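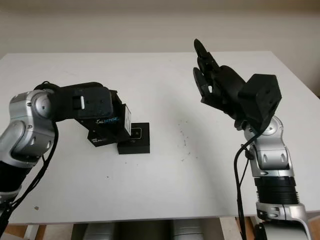
The two-armed cell at Murkis: gripper on the left arm, fingered hand on the right.

Hello! I look after the robot cell at Murkis, and I'm after someone to share the job with. It's a part-time post, 17 hours a week, and you'd be working with me most of the time, so I thought I'd write the advert myself and tell you what the days are like.

The cell is called Triltard (don't ask, it was called that when I got it). It has two arms, one white table and a great many screws. Most of what I do is keep it fit for the people upstairs who write the programs: checking bolts, sorting out cables, swapping whatever is on the end of an arm, cleaning up, and then running the same short test moves until I'm happy. We do a full service every 400 running hours and a quick look-over every morning, and both get written up in the log. I'm fussy about the log!

The left arm is the one you'd learn first. Gripper fingers want looking at closely, the plates and pivots as much as the tips, and I go round all the small screws with a hand driver (never the electric one, please, I've drilled out enough stripped heads for one lifetime).

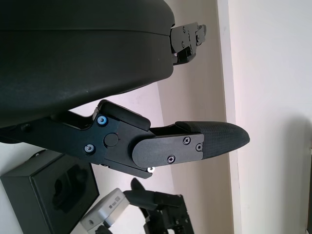 Once you can take a finger off and put it back so the two sides close square, you've got the hang of half the job. The hand on the other arm is harder. It has far more little joints, it's slower to set up, and I still keep my notes open beside me when I do it. We'd get to that in your second month or so, no rush.

You don't need a degree. I'd love to hear from you if you've mended bikes, sewing machines, cameras, printers, anything with small parts that has to go back together properly. You should be all right with reading a wiring drawing, or willing to learn, and you need to be the sort who stops and presses the red button first and wonders about it afterwards. A bit of Python would be handy but I can teach you what I know, which takes an afternoon.

The money is 333 pounds a week, plus holiday. We're on the ground floor of the Hattar building, with a bike shed and a decent kettle. The post runs until the end of October to begin with, and I'm hoping we can stretch it after that.

To apply, send me a page about something you've repaired and how you went about it, along with your CV. Leave both at the Jovent desk in reception or post them to the Hattar building, marked "Triltard cell". Mornings or afternoons, tell me which you'd prefer to work.

Posted Jan 27, 2019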